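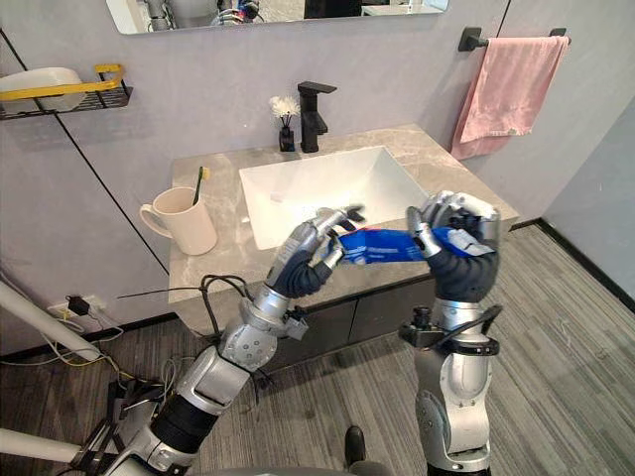 Lirlow Hall Users' Group
Minutes of the general meeting, 2020-11-06
Held in the supper room, Lirlow Hall

Present: Boglárka Hajdu (chair), Delphine Ostrowski (minutes), and 18 members as per the attendance sheet. Apologies were received from the Multcombe playgroup.

1. Previous minutes
Accepted with one correction. The spring fair stallholder fee should read $20 per table. Moved Hajdu, seconded Ostrowski. Carried.

2. Hire charges
The chair went through the hire book. Weeknight bookings are down and Saturday bookings are steady. It was proposed to leave the full-day charge at $300 until April and look at it again then. One member asked for a lower rate for rehearsals with no kitchen use. Delphine to draft a half-day rate for the next meeting. Proposal carried, 2 against.

3. Car park
Water is still lying along the Pestell Street side after rain. The council has been sent photos and has given a job number but no start date. Members discussed buying a load of gravel in the meantime. Some felt it would only wash into the drain again. Left on the table.

4. Washroom
The tap washers have been replaced. The lock on the second door sticks and will be planed. Members asked that hirers bring their own hand towels and take them home afterwards.
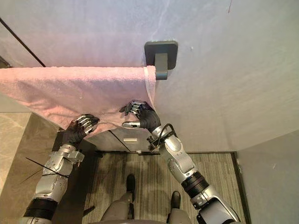 Washroom: towel bar and pink towel.

5. Piano
Lyons Pianos quoted for tuning and for two new bass strings. The tuning was approved. The strings will wait until the dance class decides whether it is staying on. There was some discussion about moving the piano off the stage – the steps are narrow and it would need to go out through the side door. No decision.

6. Keys
More than one set is out without a signature. Boglárka will ring around, and any set not returned by the end of the month will be charged for. The code on the key safe will be changed and given to current hirers only.

7. General business
The Multcombe choir would like the main hall on the second Sunday of each month. Agreed, subject to the badminton club shifting to the afternoon.
The urn trips the power if the oven is on. A sign will go up until the electrician has been.
Lost property to be cleared out before the holidays. Anything good goes to the op shop.

Next meeting: to be advised by email.
Meeting closed 8.50 pm.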